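Open day at Fleltance: rings, pegs and a closed gripper

September 16, 2021

The Fleltance lab in Plevano opened its doors to visitors in June. The engineer who ran the manipulation demonstration spoke to us between sessions.

The task was the Tower of Hanoi. "People know the rules already, so I can talk about grasping," the engineer said. The lab has logged 131 complete runs since spring. Most failures come at release, when a ring catches on the rim of a peg.

"A ring that lands 2 millimeters off will usually drop. Past that it tilts, and then you have to regrasp it — or stop."

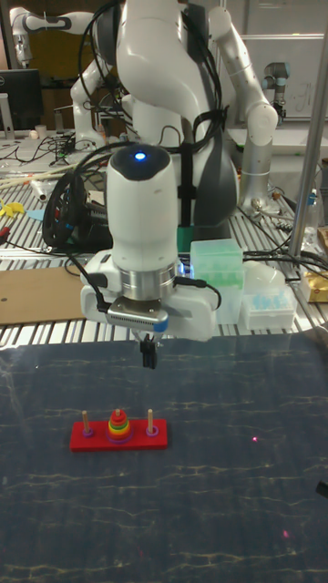

The gripper above the Tower of Hanoi toy, fingers closed.

The control software, called Salazar, plans each move separately. A planning step takes nearly 500 milliseconds, which visitors tend to read as hesitation. "They ask if it's thinking. It's computing a path and checking it for collisions."

Asked about speed, the engineer was cautious. The arm could go faster, but the limits for open days are set low and stay there.

The same software is meant for sample handling, where the parts are lighter and the tolerances tighter. Ratevico, a partner on that work, has supplied a test set of 1180 recorded grasps. "We've gone through the first batch. The labels need cleaning up before we train on any of it."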